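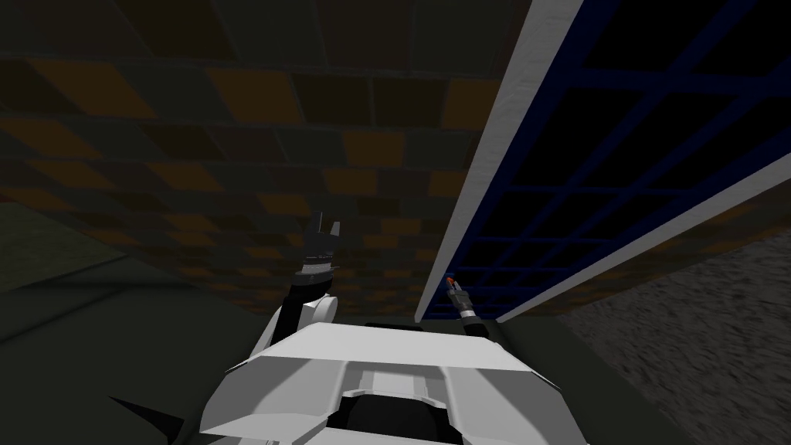
Pale surfaces stand out in a dim space. The sloping sides look a little darker than the tops.

Seeing in the Dark
By Amber Van Damme

Turn off the lamp at bedtime and the room seems to vanish. Wait a while, and it starts to come back. First you can make out the window. Then the door, the chair, and the pile of clothes on the chair. The room did not get any brighter. Your eyes changed.

Light comes first

You see things because light reaches your eyes. A few things make their own light, such as the sun, a candle flame, a lamp, or a firefly. Most things do not. A book, a sock, and a tree can be seen only when light from somewhere else bounces off them.

When light lands on a surface, some of it bounces away and some of it soaks in. White and pale surfaces bounce most of the light. Black surfaces soak most of it up. This is why a white T-shirt is easier to find in a dim closet than a black one.

The direction of the light matters too. If a lamp is high up, the top of a box catches more of its light than the sides do. The top looks lighter, even if the whole box is painted one color. Your brain uses these lighter and darker patches to work out shape. A ball drawn with no shading looks like a flat circle. Add some gray along one side and it looks round.

If there is no light at all, you can't see anything, and waiting will not help. But total darkness is rare. Most nights there is moonlight, starlight, or light from streets and houses. Even a bedroom with the curtains closed has a little light coming in somewhere.

The door into your eye

Look in a mirror and find the black spot in the middle of your eye. That is the pupil. It is a hole that lets light in. The colored ring around it is called the iris, and the iris has tiny muscles in it. In bright light the muscles make the pupil small, so that less light gets in. In dim light they open it wide.

You can watch this happen. Stand in front of a bathroom mirror with the light on. Cover both eyes with your hands and slowly say the alphabet. Then take your hands away and look at your pupils right away. They will be large, and then they will shrink. It happens fast, so you may need a few tries.

Opening the pupil helps, but it is only a small part of night vision. The bigger change takes place at the back of the eye.

Rods and cones

The back of your eye is lined with a thin layer called the retina. It is packed with millions of cells that respond to light. There are two main kinds, and they are named for their shapes.

Cones work best in bright light. They let you see color and small details, such as the letters on this page. Most people have three kinds of cones. One kind responds most to short waves of light, which we see as blue. The other two respond most to middle and longer waves. Your brain compares the signals from all three to decide what color you are looking at.

Rods work best in dim light. They are far more sensitive than cones, and you have many more of them. They are not good at fine detail, and they can't tell you about color, because there is only one kind of rod and your brain has nothing to compare it with.

In a bright room your cones do most of the work. In a very dark room your rods do nearly all of it. At dusk, both are working together.

Where did the colors go?

Take some colored socks or crayons into a dark room and wait until you can see their shapes. Try to sort them by color. You will probably find it very hard. The red ones may look almost black, and the blue ones may look like a lighter gray. Rods respond well to blue-green light and hardly at all to deep red light.

Gardeners sometimes notice this in the evening. A red flower that was the brightest thing in the yard at noon turns dark after sunset, while the leaves around it still look fairly light. Scientists call this the Purkinje shift. You say it "poor-KIN-yay."

Why it takes so long

Rods contain a special substance called rhodopsin. When light hits rhodopsin, the rhodopsin changes shape, and this starts a signal that travels to your brain. Once it has changed, it has to be rebuilt before it can work again.

In bright light, rhodopsin gets used faster than your eye can rebuild it. When you walk into a dark place from a sunny street, your rods are not ready. As you wait in the dark, the supply builds up again. You will notice a difference after a few minutes. Getting your best night vision takes at least half an hour.

It can be lost much faster than that. One look at a bright flashlight or a phone screen is enough to set you back, and then you have to wait again.

Your body needs vitamin A to make rhodopsin. Carrots, sweet potatoes, spinach, eggs, and milk all help supply it. People who get far too little vitamin A can have trouble seeing at night. If you already get enough, though, eating an extra bag of carrots will not give you better night vision.

A visit to Drarkemell Cave

Drarkemell Cave is outside the town of Skenport. The path through it is 760 feet long, and visitors climb down 195 steps to reach the lowest room. I went on a Wednesday in January, when the tours are small.

Our guide was Vanderleia Brito. She keeps her own lamp pointed at the ground so that it does not shine in anyone's face. At the bottom she asked us to sit on the benches, and then she switched off every light.

A boy near me said he could see his hand moving in front of his face. Ms. Brito told us that many visitors say this. There is no light in that room with the lamps off, so there is nothing for the eyes to pick up. When you move your own hand, your brain knows where the hand is, and it can give you a feeling of seeing it.

After a few minutes she lit a single small candle and set it on a rock. I could see the ceiling, the benches, and the faces of the people across from me. On the way in, I would have said one candle could not light up a room of that size.

The trick of looking to the side

Rods are not spread evenly over the retina. In the very center, the part you use when you look straight at something, there are cones but no rods. The rods are packed in around that center spot.

This means that a very faint star can disappear when you look right at it. Look a little to one side and it comes back. People who use telescopes do this all the time, and they call it averted vision. It takes practice, because your eyes want to swing back to the thing you are interested in.

Animals at night

Many animals see better in the dark than we do. Here are some of the ways they manage it.

Cats have pupils that shrink to thin slits in sunshine and open very wide at night. Behind the retina they also have a shiny layer called the tapetum. Light that passes through the retina without being caught bounces off this layer and gets a second chance. The tapetum is what makes a cat's eyes shine when a car's headlights hit them. Dogs, deer, cows, and raccoons have one too.

Owls have huge eyes for the size of their heads. Their eyes are shaped more like tubes than balls and can hardly move in their sockets, so an owl turns its whole head to look around.

Tarsiers are small animals that live in the forests of Southeast Asia. Each of a tarsier's eyes is as big as its brain. Tarsiers have no shiny layer, so size does the job.

Some animals that are active at night depend more on other senses. Most bats find insects by making high sounds and listening for the echoes. Moles spend most of their lives underground and get around mainly by touch and smell.

Try it: how long until you see it?

You will need a room that can be made quite dark, a sheet of white paper, a sheet of gray paper, a sheet of black paper, a clock you can hear or a grown-up to call out the minutes, and a pencil.

1. Clear the floor so there is nothing to trip on.
2. Tape the three sheets of paper to the wall, side by side.
3. Sit across the room with the lights on for five minutes.
4. Have the grown-up turn the lights off and start timing.
5. Say "now" each time you can make out a new sheet. The grown-up writes down the time.
6. Stay until you have been in the dark for 15 minutes.

Which sheet did you see first? Did you ever see the black one? Try it again another night with red, green, and blue paper, and guess the order before you begin.

If you want to see how quickly night vision can be lost, cover one eye with your hand at the end and have the lights turned on for a moment. Turn them off again and look with one eye, then the other. The eye you covered will still see well. The other one will need time.

Words to know

Averted vision: looking a little to the side of something faint in order to see it better.
Cone: a cell in the eye that works best in bright light and lets you see color.
Iris: the colored ring around the pupil.
Pupil: the opening that lets light into the eye.
Retina: the layer at the back of the eye that responds to light.
Rhodopsin: the substance in rods that changes when light hits it.
Rod: a cell in the eye that works best in dim light.
Tapetum: a shiny layer behind the retina in some animals' eyes.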